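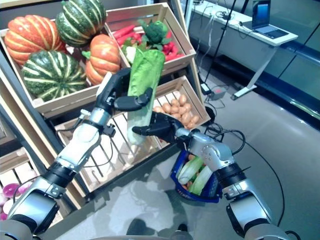
Two-handed hold on a leafy vegetable at the produce display, basket on the right arm.

Pulloner two-arm picking system
Open day demonstrations at Anholm

The Pulloner is a two-arm system for picking mixed goods from open shop displays. Plernon shows it at work at the Anholm site during the April open day. The demonstration uses ordinary produce and packaged goods, with crates and racking of the kind found in a small grocer's.

What is demonstrated

The operator gives the system a short shopping list. Produce is picked from tiered wooden crates and placed in a standard hand basket. Long or top-heavy items are held with both hands, one above the other, and turned before release. Eggs are on the display but are not part of the picking list at present.

Each run lasts 5 minutes. Visitors may ask for the list to be changed between runs, within the stock on the day. Yaw Acheampong runs the morning sessions and Duangjai Hemmin the afternoon ones.

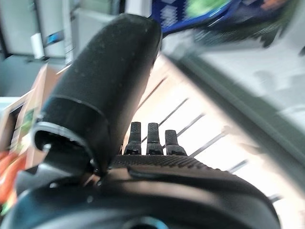 Packaged goods are handled under the same control software, Bravo, with a lower grip force and a slower approach. Bravo keeps a separate grip setting for each class of item. The open day release holds 76 settings, of which 43 are for fresh produce. Settings can be copied between units but should be checked again after any change of finger covering.

Finger coverings are a wearing part. They pick up dust and lint in normal use and should be wiped with a dry cloth at the end of each shift. Solvent cleaners must not be used - they harden the surface and reduce grip. Spare coverings are supplied in sets of three.

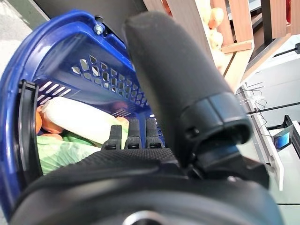 Baskets with rigid sides are preferred. Soft bags can be used with a support stand, ordered separately. Heavy items such as radish and cabbage should be listed first so that lighter goods go in on top. Bravo does not reorder the list unless this option is switched on.

Attending

Doors open at 9.30 am. The last run starts at 3.15 pm. Visitors are asked to stay behind the floor line while the arms are powered. Technical questions on grip settings go to Pichit Khunthong; orders and site surveys are handled by Aníbal Betancur at the Plernon desk.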